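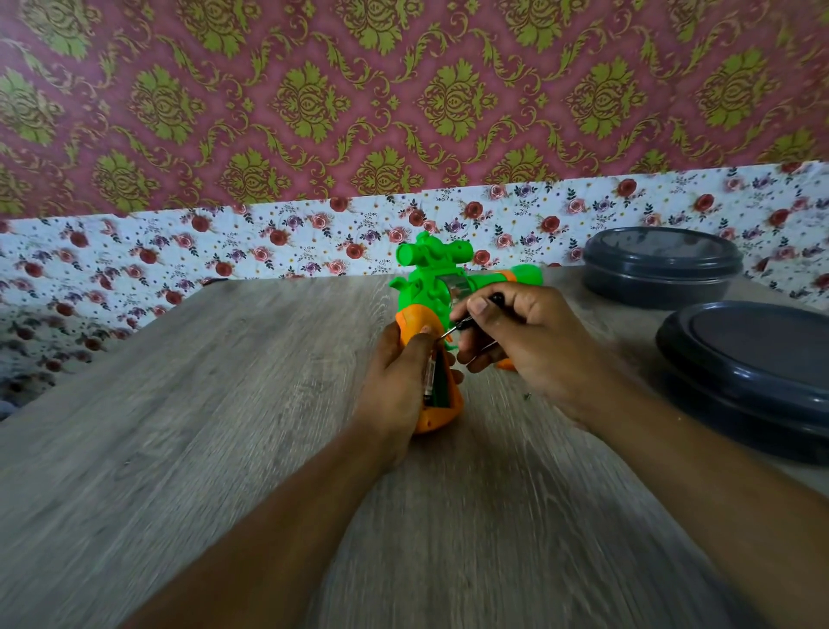

4.2 What changed when learners ran the help desk

The most exciting result of the study came from a part of the course we nearly left out. In the first version of the Siteck networking and support program, the help desk unit was a set of written tasks. Learners read a short description of a fault, picked the likely cause, and wrote down the steps they would take. They did well on these tasks and then froze the first time a real person said "my printer hates me." For the 16-week version taught at the Jundudero site, we replaced the written tasks with a live desk, open to anyone in the building from 4:30 in the afternoon until the evening classes started.

Each request was logged in Zoltport, the ticket system already used by the building's office staff. Learners worked the desk in pairs. One talked with the person asking for help while the other typed, and they traded places after every ticket. Instructors stayed in the next room and came in only when a pair asked for them. We had worried about this rule a good deal (one of us argued against it through most of the planning stage) and are very glad we kept it.

Over the full course the desk handled 442 tickets. We had planned for far fewer. Password and account problems were the largest group in the early weeks, followed by printing and shared folders. After the midpoint the mix shifted toward slow machines, wireless trouble, and questions that were hardly faults at all, such as how to move photos from a phone or which of two used laptops to buy. We kept these last ones in the data. Learners told us they were the hardest tickets to close well, and reading them back we agree!

To look at quality as well as volume, Lamrani and Lu each read every ticket and scored the notes for three things: whether the problem was stated in the user's own terms, whether the steps taken could be repeated by someone else, and whether the ticket said how the fix was checked. Where the two scores differed, the ticket was read again aloud and a shared score was agreed on. The third item showed the clearest growth. In the opening weeks a typical note ended with "fixed" or "works now." By the end, most notes named the test, for example "user logged out, logged back in, opened the shared drive from her own desk." That is a small change on the page and a huge one in practice.

Growth was less even for the second item. Pairs who were quick with their hands often wrote the thinnest notes. We saw the same thing in the bench sessions, where people would take a small screwdriver to a plastic toy or a dead power supply with real pleasure and then leave the worksheet half blank. Jankauskaitė describes a similar gap between doing and recording among adult learners, and her suggestion of having a different pair read the note and repeat the steps worked very well for us. We began this swap in week six, and from then on the notes became longer, plainer, and much easier to follow.

The swap also had a social effect we had not planned to measure. Learners who rarely spoke in class turned out to be careful readers of other people's tickets, and their comments were taken seriously. One wrote under a ticket about a lost network drive: "I did all of this and it still didn't map. Did you restart first?" The pair who had closed the ticket had restarted first, and had not written it down. Short exchanges like this one appear all through the second half of the log, and they were a joy to read.

Cost was modest. The desk used machines the center already owned, and the only new spending was 800 dollars for cables, adapters, a label printer, and two headsets. Staff time was the larger burden. An instructor had to be nearby whenever the desk was open, and reading the tickets for scoring took many more hours than we had set aside. A center that wanted the teaching benefit without the research could read a sample each week and lose little.

Two limits should be kept in mind. The desk served people who knew it was staffed by learners, so they were likely more patient than paying customers would be. Also, pairs were allowed to pick their own partners, and some pairs stayed together for the whole course. We cannot separate what each person learned from what the pair learned. In the next round, starting in May, partners will be changed every two weeks, and each learner will work one short shift alone near the end. The results of the end-of-course interviews, which bear on both points, are given in Section 4.3.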